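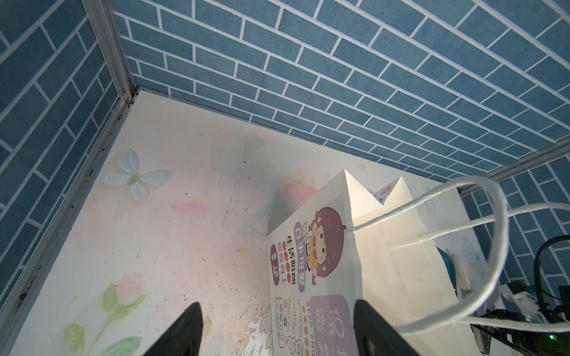

Does "pasture-raised" on an egg carton mean anything?

Aliki Antoniadis
I've been paying nearly double for pasture-raised eggs from Brøndum, the farm shop near me, on the theory that the hens are out there living better than I do. My brother-in-law says "cage-free", "free-range" and "pasture-raised" are three ways to spell "expensive". Is there a real difference, and is any of it in the egg?

Vusumuzi Adams
There is a difference, mostly in how much outdoors the hen gets. Cage-free can mean a big crowded barn. Free-range means there's a door, which the hen may or may not have noticed. Pasture-raised should mean real time on grass, but look for a third-party welfare seal, as the word alone doesn't promise much. Hens that eat greens and bugs often lay eggs with more omega-3s - a nice bonus, though you'd get more from one piece of salmon.
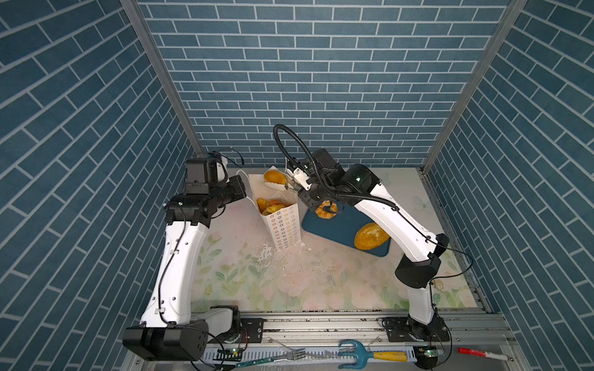 White box on the flowered tabletop

Lærke Ketilsson
Yolk color proves nothing, by the way. Feed them marigold petals and you get orange.

Skarphéðinn Arnardóttir
I kept 3 hens for a while. They had the whole yard and stood under the porch. Buy whichever ones you like and ask the shop if you can see the field.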